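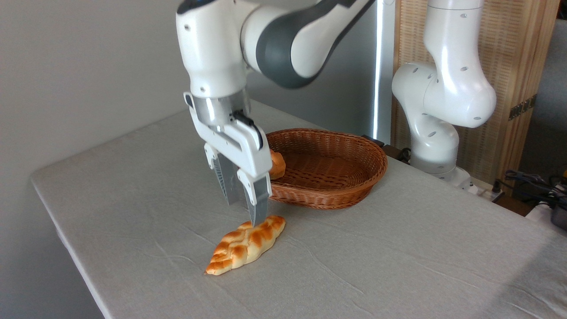
Checking an attachment before you open it takes two minutes, and I love how much a plain hash can tell you! Start by saving the file without opening it. Say it's called bread.zip and claims to hold photos of a braided loaf — golden brown, very tempting, leave it alone.

Open PowerShell in that folder and type:

Get-FileHash bread.zip

Copy the long string and paste it into the search box of your favorite malware scanner. Mine is Tahiri. If 11 engines flag it, delete it. No match at all? Treat it as unknown and ask the sender by phone.

Karim Radwan

26 comments | Share

Home Guides Passwords Email Backups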